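Community > Robotics & Automation > Buying and Budgeting

Search this board Go

Budgeting for hand-held grippers, how many and what else?

brovam_workshop
Hello all, and thank you in advance for your patience, I tend to ramble! I'm putting together the equipment request for our small manipulation project at Brovamdale, and I've been told I can have hand-held grippers for recording everyday pick-and-place, the kind of thing where you squeeze a bottle or move a cup across a table. Vesa quoted us $315 per gripper and Lehtinen came in at $332 with a spare set of pads. I had pictured buying four and calling it done, but I have a feeling I'm forgetting half the list.

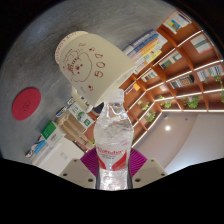 We'd mostly be working with household stuff, drinks bottles and mugs and books, nothing heavy. Would you pay the extra for the spare pads? And what would you set aside for the bits that wear out? My request has to be in by July and I only get one go at it.

tapeandhope
Take the Lehtinen price. Ribbed pads are the part that gets tired first, and smooth plastic bottles show it sooner than anything else. We go through a set in about 10 weeks of steady use. I'd also buy three grippers instead of four and put the difference toward pads, screws and storage cards. You will lose screws. Everyone does, bless us.

Balitgate_Lab
I agree with most of that, though I'd keep the fourth one if you possibly can, as it's lovely to have something to hand a visitor while yours is in pieces on the bench. Do ask Vesa whether they sell pads separately before you decide, and get the shipping in writing (ours added $40 and I had to go back, red-faced, and ask for it). A few mugs with different handles are worth a line too!

mkd
depends on your budget

Contact the moderators | © Community Help Boards | Back to top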